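Vorlesung Sportökonomie, Einheit 5
Spielpläne und Ligaformate im Mannschaftssport
Skript: Digby Prendergast

Letzte Woche ging es um Erlösteilung, heute kommt mein Lieblingsthema: der Spielplan! Wer einmal versucht hat, auch nur für acht Mannschaften eine faire Saison zu bauen, schaut Tabellen danach mit anderen Augen an.

1. Grundbegriffe

Einfachrunde: Jede Mannschaft spielt genau einmal gegen jede andere. Bei n Teams ergibt das n(n–1)/2 Partien. Eine Liga mit 23 Teams kommt so auf 253 Spiele, und weil 23 ungerade ist, hat in jeder Runde ein Team spielfrei.
Doppelrunde: dasselbe mit Hin- und Rückspiel, das Heimrecht wird getauscht.
Break: zwei Heimspiele oder zwei Auswärtsspiele direkt hintereinander. Breaks lassen sich nicht ganz vermeiden (Beweis in der Übung, er ist kurz und wunderschön).

2. Die Kreismethode

Ein Team bleibt fest, alle anderen rotieren pro Runde um einen Platz. Bitte unbedingt einmal von Hand mit sechs Teams durchspielen, am besten mit Zetteln auf dem Tisch! Man sieht dann sofort, warum fünf Runden reichen und wo die Breaks entstehen.
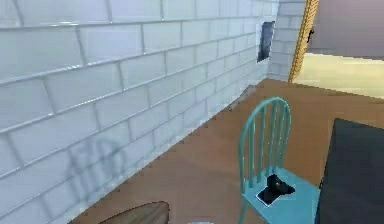 Warum setzen viele Ligen trotzdem auf Divisionen statt auf eine volle Runde?
Divisionen verkürzen die Reisewege und sichern Derbys, die Zuschauer bringen. Der Preis dafür sind ungleich schwere Spielpläne, die man beim Tabellenvergleich mitdenken muss.

3. Fallbeispiel Allbridge-Liga

Vier Vereine stehen im Mittelpunkt: Prilelow, Sunach, Gilchrist und Allbridge. Prilelow liegt am Rand des Gebiets und fährt zu manchen Auswärtsspielen bis zu 3.000 Kilometer. Sunach und Gilchrist teilen sich ein Stadion, dürfen also nie in derselben Runde beide zu Hause antreten. Ein herrliches Problem, denn diese eine Bedingung wirft fast jeden naiven Plan über den Haufen!

Im Februar ist der Platz in Allbridge gesperrt. Überlegt, welche Spiele ihr vorzieht und was das mit der Break-Zahl macht.

4. Aufgaben

a) Kreismethode für acht Teams, alle Breaks markieren.
b) Stadionbedingung Sunach/Gilchrist einbauen.
c) Kurzer Text: Ist ein Plan mit 70 Partien für die ganze Liga noch fair?

Abgabe bis 16. Dez. 2021, gern zu zweit.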